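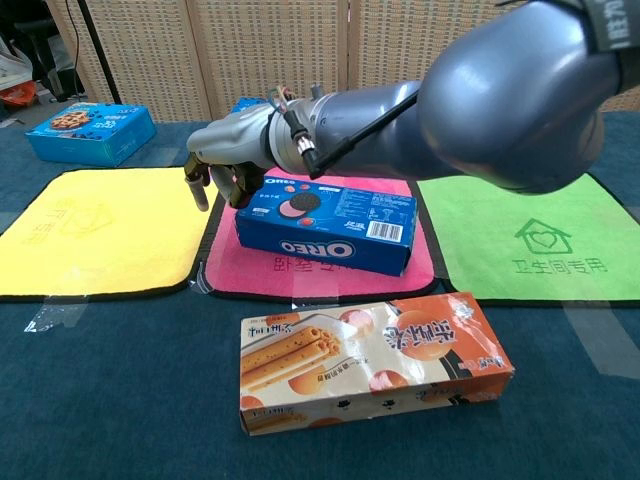
Esperanza Arrieta asks whether a word that appears only once in the Torkham Newspaper Archive can be cited as evidence that it was in use. It can, provided the citation gives the page and the edition, and provided the page itself has been read. A single result may be a printing error or a scanning error, and the search tool does not tell them apart.

Frequently Asked Questions

What does the archive contain?
The archive holds the searchable text of regional newspapers, almanacs and trade circulars. Coverage ends with the year 2000. Later issues remain with their publishers and cannot be searched through this service.

Who may use the search tool?
Basic search is open to the public without registration. A reader account is required to save searches, download word counts or request page copies.

Why does my search return no results for a word I know was printed?
Older spellings are indexed as they appear on the page. Try variant spellings, or turn on the "related forms" setting. Hyphenated words that run across two lines are joined where the software recognizes them, but some are still stored as separate pieces.

How accurate is the text?
Accuracy depends on the condition of the original paper. Each title carries a quality score from 0 to 100. Titles scoring below 80 are left out of the frequency charts by default – they can be added under Chart Settings, and the chart will then carry a notice.

What does a frequency chart show?
A chart shows how often a word appears in each year, as a share of all words indexed for that year. It does not measure how many people used the word in speech. Years with little surviving material can produce sharp peaks, and readers should check the size of the sample before drawing conclusions.

Can I compare more than one word?
Yes. Basic search allows 2 words on one chart. Readers with an account may compare more by using the Lustora chart builder, found under Tools.

May I publish a chart?
Charts may be reproduced in books, articles and classroom materials with credit to the archive. Page images are subject to separate terms, and permission may be needed from the newspaper.

How do I report an error in the text?
Select the line and choose Suggest a Correction. Corrections are reviewed by the text editor, Sayaka Kubo, and appear in the index after the next update. The original scan is never altered.

Are the sources listed?
A full list of the 81 titles, with dates of coverage and known gaps, is available from the Sources page. Missing issues are marked with a dash.

Last revised August 10, 2019.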